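Milturmont's old library tables find new homes 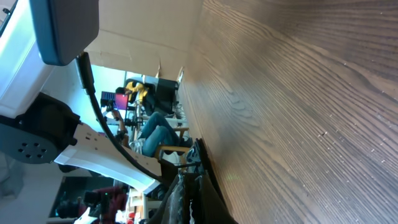

A dark brown wooden tabletop, with a few light scratches across the grain.

I got in line at the Milturmont library annex before the doors opened, and I wasn't even close to first! The library sold off its old reading room furniture on 26 October 2026, and by lunchtime all 53 pieces had gone. The sale brought in $2,909, which will go toward new carpet in the children's room (the old one has been on its way out for years).

I came for a lamp and went home with two chairs, so my hallway is now a bit of a squeeze. The long tables went fastest. A couple from Nuchit told me they'd driven 14 miles for one and hadn't measured their car, and I really hope they got it home okay.

If you missed out, the shelving is still in storage and will be sold in June at the Gudano Street hall. Bring cash, and maybe a friend with a truck. The reading room itself is open again, regular hours.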